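Tres semanas peleándome con un cierre que no cerraba

Los que me leéis desde hace tiempo ya sabéis que en agosto, cuando media ciudad se va a la playa, yo me encierro con el ventilador y algún proyecto que no le he contado a casi nadie. Este año tocaba Uvora, el simulador casero de una pinza que coge cubos de colores en una mesa, y que empecé el invierno pasado con más ilusión que método (lo del método sigue pendiente).

El caso es que todo iba bien. El controlador, que se llama Flolov por una broma tan mala que no la voy a explicar, llevaba meses portándose como un bendito. Yo le lanzaba tandas de 3.195 intentos antes de acostarme y por la mañana, con el café, miraba el resumen como quien mira el tiempo. Hasta que un domingo me encontré con que a partir del intento 1.700 no había ni un solo agarre válido. La pinza bajaba, cerraba, subía, y el cubo seguía en su sitio tan tranquilo.

Mi primera reacción fue echarle la culpa a la fricción, porque siempre es la fricción. Subí el coeficiente, lo bajé, cambié la masa de los cubos, puse los dedos más rígidos. Perdí así una semana entera, y lo que más rabia me da es que durante esa semana los registros ya decían lo que pasaba, en una columna que yo tenía oculta para que la tabla me cupiera en la pantalla.
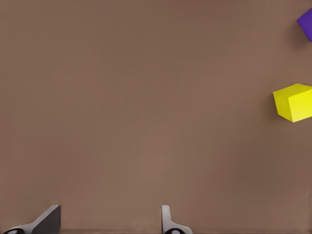

¿Por qué fallaba el agarre si la orden de cierre se enviaba bien? Porque la orden salía antes de que el brazo llegara a la posición final: el contador de tiempo acumulaba un error pequeñito en cada intento, y con los intentos suficientes los dedos se cerraban en el aire, por encima del cubo.

Encontrarlo fue cosa de una noche, ya con la columna a la vista y bastante mal humor. El desfase era de 4 milisegundos por ciclo, una miseria, pero yo no reiniciaba el reloj entre un intento y el siguiente, y la miseria se iba sumando. Lo arreglé con dos líneas: reiniciar el contador al empezar y no cerrar hasta que el brazo confirme que ha llegado. Después lancé otros 3.000 intentos seguidos y el fallo no volvió – y mira que me levanté dos veces de madrugada a comprobarlo.

Me queda el susto, eso sí. Tenía pensado pasar este mismo código al brazo de verdad, el Masson de segunda mano que espera en el trastero, y un brazo que se mueve con el reloj desplazado ya no es una tontería de pantalla, sobre todo si tienes la mano cerca. Así que antes de enchufarlo voy a ponerle un límite de fuerza y una parada de emergencia como es debido, con su botón gordo al alcance del codo. También quiero que el programa se detenga solo cuando falle varias veces seguidas, que ahora mismo sigue insistiendo con una fe conmovedora.

El código corregido lo subiré a Costolis cuando limpie los comentarios, que hay alguno escrito a las tres de la mañana y no está para visitas.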